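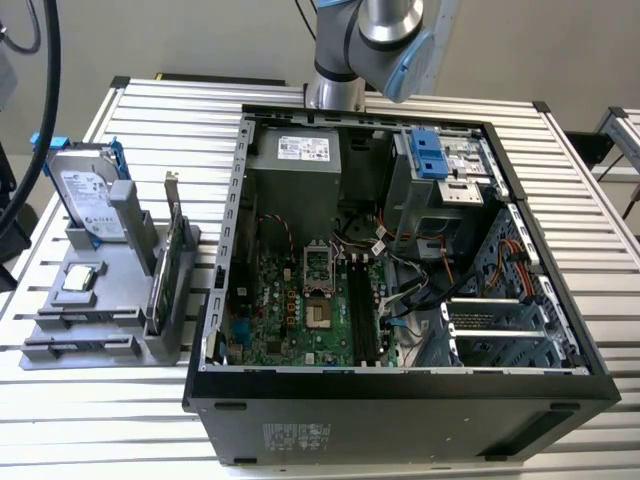
Arngate Desktop Teardown Notes

Version 3, last revised 9 October 2024
Maintained by Mahlet Wubshet and Bakari Owino

Summary

Arngate is a set of written and tabular records covering the dismantling and rebuilding of office desktop computers. It contains 3,283 part entries from 26 tower cases. The machines came out of service at the Ukia site in May and were stripped on the ground floor at Senach.

Contents

parts.csv: one row per part removed or refitted
cases.csv: one row per tower, with case number and general condition
steps.txt: the order of work for each tower
faults.txt: free text, English, entered by whoever did the work

Parts covered

Processor, memory, hard disk and its carrier, expansion cards, power supply, motherboard, drive cage, data and power cables. Screws are recorded by bag and have no rows of their own. Side panels are listed in cases.csv only.

Order of work

Lay the tower on its side and take off the side panel. Discharge to the bench earth before touching the board. Memory comes out first, then expansion cards, then the disk in its carrier. Lift the socket frame and take the processor straight up by its edges. Do not close the frame over an empty socket without the plastic cover. Parts go into the holder upright, except the processor, which lies flat in its pocket with the heat spreader uppermost.

Cables stay connected at the power supply end. Where a data cable is left in the case, the free end is noted in the "loose" column.

Refitting follows the same list in reverse. Fresh thermal paste is applied at every refit and logged as a consumable.

Known problems

Some 30 rows in parts.csv have no slot number. They belong to the first towers done, before Damián Zamudio added the field.
Drive carriers were swapped between cases on at least one occasion. Match on disk serial, never on carrier.
"Bracket" was used for both card brackets and slot covers until version 2. Older rows have not been corrected.

Disks

All disks were wiped at Ukia before transfer. No file contents are held in this set. Serial numbers are shortened to the last characters.

Corrections

Send to Lemlem Demissie with the case number and row number.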